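Gripper Trials, Round Two: The Fingers Strike Back

Readers of the last issue will remember that we promised a winner by now. We don't have one. We have two finalists, a spreadsheet with far too many colors in it, and a new respect for the rubber band, which has beaten every product we have put in front of it so far.

A quick recap for anyone who skipped the spring issue (we know who you are, we see the open rates). The Clunach sorting job needs a two-arm cell that can pick small, floppy, mixed items off a flat table and drop them into plastic baskets. The arms were settled months ago. The fingers were not. Jakeo sent us a parallel gripper with blunt, blocky fingertips. Brutholm sent one with thin, slightly springy tips and a manual that spends four pages on how not to bend them. Both fit the same wrist plate once Ayman Majali had drilled out the holes on one of them, and he would like it known that the drawing was wrong and he was right.

Each gripper got 1,000 picks, split between small packages and what our test sheet calls "loops, misc." That second group covers bands, rings and cord, and it is where the fun went to die. On packages there was nothing to choose between the two. Jakeo dropped 25, Brutholm dropped 30, and if you think five packages is a meaningful gap you are welcome to come and run another thousand yourself. We'll leave the lights on.

Loops were another matter. The blunt Jakeo fingers will close on a band lying flat and come up holding air, looking very pleased with themselves. The controller agrees with them, too: it sees the fingers stop a hair short of fully closed and reports a good grasp. We lowered the threshold. Then it reported bad grasps on things it was plainly carrying. We put the threshold back and went to lunch.

Brutholm's thin tips get under a band far more often, and they should, given what they cost. The trouble comes at the other end of the trip. Thin things cling to them. The gripper opens over the basket, the band stays hooked on one tip, and the arm swings home wearing it like a bracelet. Ayman's fix is a small shake after release, which he wrote in an afternoon and which makes the whole arm look as if it has touched something nasty. It works well enough that we've kept it. It also adds time to every cycle, and the folks at Clunach have asked, politely and then less politely, whether the shake could be shorter.

Cord is still a draw, in that both grippers are bad at it. Twisted cord tends to get picked up by one end and dragged across whatever else is out, so one pick becomes three rearrangements. We have stopped scoring those and started just writing "ugh" in the notes column.

A word on cameras, as several of you asked. We moved to the Awad overhead unit partway through and threw out the runs recorded before the switch, so every number here comes from the same view. Dark cord on light wood is easy for it. Pale bands are harder, and direct sun on the floor makes the auto exposure sulk, so we've fixed the exposure by hand and told people to leave it alone. Someone will not leave it alone.

Next up is a mixed setup, with one style of finger on each arm, and a longer run of 3,000 picks to see which tips wear first. Results should be in the June issue, unless the rubber bands win again. 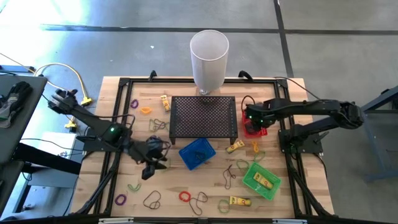
Can the two grippers be swapped without recalibrating the arm?
Only the tool offset has to be set again, as the two grippers are different lengths; the arm's own calibration stays as it was.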